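Dede Sowah has walked the same residential street nearly every morning for 18 years, and she still talks about it as if she'd found it last week. "People drive through here and see a road," she says. "I see a whole afternoon of things to look at!"

She is putting together a walking guide to her neighborhood, published a few pages at a time in the Manurung newsletter, which goes out to 307 households. The first part was all front doors. For the second she has turned to curbs, walls and whatever manages to grow between them.

"Start with the curve," she says. "It's so gentle you hardly notice you're turning, but it means you never get the whole street at once. You get a wall, then a bit of roof, then a tree. I love that."

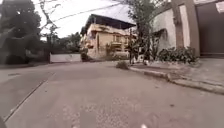 Her favorite plants are the ones right at the road's edge, where the curb begins. "There's a little shrub that sits partly on the asphalt, like it's waiting to cross. And then the tree, with that skinny dark trunk. I've got it in my notebook in every month from October on."

Amra Berisha, who edits the newsletter, admits she wasn't sure about 654 words on curbs. Then she went along on one of the walks. "We stood in front of a white wall for ten minutes, talking about the bushes at the bottom of it," she says, laughing. "I came home and looked at my own street completely differently. I cut the piece to 502 words and felt bad about every one I took out."

Sowah has forgiven her (mostly). She's already making notes on drain covers, and she'd like to do gates after that. "Big ones, small ones, squeaky ones," she says. "Everybody's got an opinion about a gate."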